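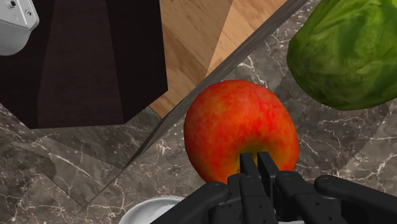
Red-orange apple and a green cabbage, computer render

Date: 2019-06-16
List: Sastholm Growers and Keepers
Subject: Re: Storing apples past the new year

> I have two old trees at the bottom of the garden and last autumn they
> gave far more than we could eat. I put the lot in cardboard boxes in the
> garage and by the middle of January most of them were brown and the rest
> tasted of garage. Is it worth trying again, or should I just make juice?
> I don't know what variety either tree is. One ripens early and goes soft
> quickly, the other is still hard as a stone when the leaves come down.
> Any advice welcome, however basic.

Oh please do try again! You have had the most common sort of bad year, and almost all of it can be put right. And June is a lovely time to ask, with the whole summer ahead to get ready.

First the good news, and it's in your last line but one. The tree that is still hard when the leaves come down is very likely a keeper. Keepers are meant to be hard and rather sour at picking. Ours are nearly inedible in the autumn, and then some time in the dark of winter you cut one open and it has gone sweet and smells of pears and honey, and I am delighted every single year. The early one you can forget about for storing. Eat it, stew it, juice it, give it to the neighbours, but don't put it in with the others. I would bet a good cake that you had both kinds in the same boxes. Early apples give off a lot of the gas that makes fruit ripen, and they'll hurry the hard ones along with them.

Now, the thinning. Have a look at your trees this week. Some of the tiny apples will be dropping by themselves, but on a heavy tree it's nowhere near enough. Go round and take each bunch down to one fruit, or two if they are well apart. It feels terrible the first time (I stood there apologising to the tree) but what is left grows bigger and has fewer grubs, as they love to hide where two apples touch. Use scissors if you're afraid of pulling the whole bunch off.

Picking: cup the apple, lift it and give it a slight turn. If it comes away with its stalk, it's ready. If you have to tug, leave it. Keep the stalk on, lay the fruit in the basket as if it were an egg, and put anything with a bruise, a hole or a missing stalk straight in the kitchen pile. Windfalls too, even the perfect-looking ones. I used to cheat on this and was sorry every time.

On wrapping, people on this list have argued for as long as I have been a member, so here is only what we do. Newspaper, one sheet torn in half, one apple to each piece, folded over and not twisted tight. Two winters ago I tried half the crop wrapped and half bare on slatted trays, same shed, same tree. The bare ones shrivelled sooner but were much easier to check, and the wrapped ones stayed plump but hid their rot until I could smell it. These days I wrap the best and eat the bare ones first, and that suits us very well.

Then where to put them. Your garage may be the real trouble, especially if a car lives in it, because apples soak up smells like butter does. Paint, petrol, onions, they take the lot. We use the north side of an old wash house with a brick floor, which sits near 6 degrees for most of the winter. A bit colder is better still, as long as it doesn't freeze. If you have no shed, the plastic bag method works far better than it has any right to: a small number of apples in a clear bag, a few holes poked in it, the top folded over loosely, and the bag kept somewhere cool.

And go through them! Every week if you can stand it. I take a cup of tea out and make a little outing of it, and the ones with spots come back in my pockets for crumble.

Someone asked last month about keeping cabbages in the same place. We do have both in the wash house, but at opposite ends, with the door between left shut. Cabbages don't like the apple gas, their leaves go yellow and drop. Ours hang upside down by the root from a beam and the outer leaves turn to paper, while the inside stays crisp and sweet until spring.

If you'd like to know what your trees are, save three good fruits from each, stalks on, and bring them to the autumn meeting. There are a couple of members who can tell a great deal from a cut apple, and they get so happy when it's one they don't recognise.

Do write again when you have thinned. I'd love to know how that hard one does!

Best wishes from the wash house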